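**Portion control** is the practice of deciding how much of a food to serve or eat at one time. It is used in weight management, in the dietary care of people with certain medical conditions, and in institutional catering, where it also serves to limit cost and waste. It does not by itself exclude any food or food group, and it is often combined with other approaches such as meal planning or calorie counting.

## Terminology

A *portion* is the amount of food a person chooses or is given. A *serving* is a fixed reference amount, usually printed on a package or set out in a dietary guide. The two are frequently confused. A bowl of breakfast cereal poured at home may hold two or three servings, although the person eating it regards it as one.

The term *portion distortion* describes a gradual shift in what people consider a normal amount. Larger plates, larger packages and larger restaurant meals are commonly named as contributing factors.

## Methods

### Weighing and measuring

Kitchen scales and measuring cups give the most exact results. Foods are generally weighed in the state in which the reference amount is stated, as dry pasta, rice and beans gain considerable weight during cooking. Many people weigh their food only for the first few weeks and afterward judge amounts by eye.

### Hand and plate guides

Hand guides compare food with parts of the hand. A palm is used for meat or fish, a closed fist for grains or fruit, and the tip of the thumb for butter or oil. Plate guides divide a dinner plate into sections, with half assigned to vegetables and one quarter each to protein and starch. Neither method requires equipment, but both are less exact than weighing. They are also difficult to apply to soups, stews and other mixed dishes.

### Advance portioning

Food may be divided into single portions before it is needed and then refrigerated or frozen. Separate containers are kept for separate meals or food groups, and color coding is common in both homes and commercial kitchens.
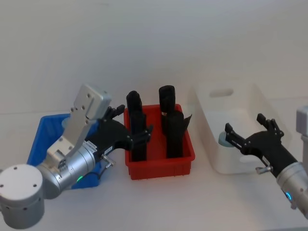
*Blue, red and white plastic bins in a row on a white table.*

The Dodier method, a form of advance portioning, assigns one container to each of six eating occasions in the day. Containers left unopened at the end of the day are not carried over to the next. Critics of the method have noted that it leaves little room for shared meals.

## Institutional use

Hospitals, schools and residential homes use standard ladles, scoops and molds to keep portions consistent. Menus are usually written with a stated yield, and kitchen staff are trained to match each utensil to the dish.

The Jarmont residential homes introduced standard portions across 70 kitchens, with one site exempted and the remaining 69 reporting plate waste each March. A later review of 3037 meal records, known as the Du Plessis review, found that portions of starchy foods had become more consistent, while portions of sauces and dressings still varied widely between kitchens. The Witel scoop set, adopted after the review, added smaller sizes for these items.

## Effectiveness and limitations

People tend to eat more when they are served more, and smaller portions can lower total intake if they are not followed by extra snacking. Results vary from person to person. Foods high in water and fiber, such as vegetables and broth-based soups, are often served in larger amounts in order to maintain fullness.

Strict measuring is not suitable for everyone. It may be unhelpful for people with a history of disordered eating, and children, pregnant women and athletes in heavy training have needs that general guides do not reflect. Advice from a physician or registered dietitian is recommended in these cases.

## See also

- Energy density
- Food label
- Meal planning
- Serving size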